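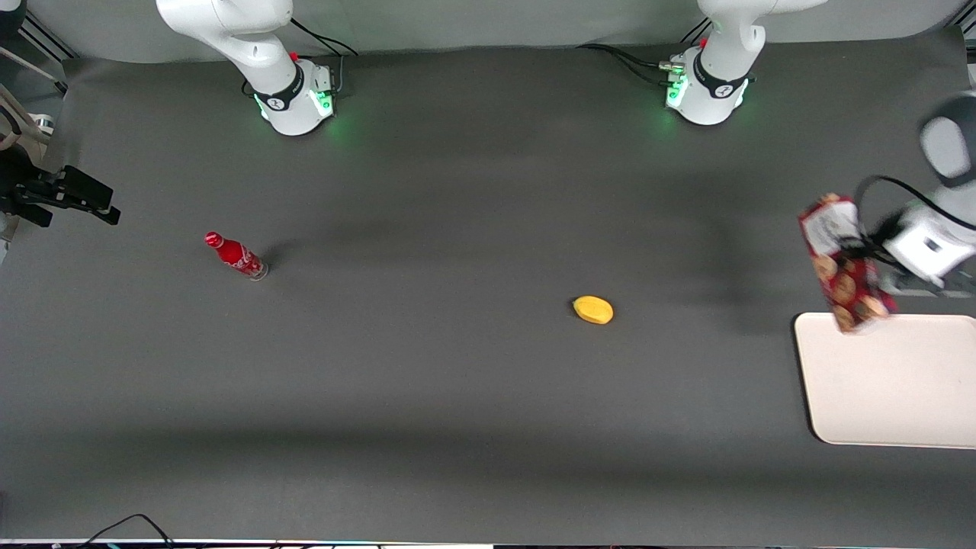 I met Wendell Wojcik at his kitchen in Tesden, where he was already elbow-deep in masa at 2 in the afternoon and very happy about it. He sells tamales under the name Tlapale (his wife picked it, he likes how it sounds) and before Christmas he makes around 2,000 of them!

"My grandmother would've fired me," he told me. "She made 20 and they were all perfect."

I asked what most people get wrong at home and he went straight to the husks. "They soak them for ten minutes and then wonder why they crack. Leave them overnight. Go to bed!"

He's picky about lard too, and we spent way too long on that one. He tried switching to oil last June and his regulars let him have it. "One lady brought back the whole bag. She'd eaten most of them, but she brought back the bag."

So is a real storefront next? He laughed and wiped his hands on his apron. "Ask me after the holidays," he said, and then he sent me home with a dozen pork ones, which didn't make it past dinner.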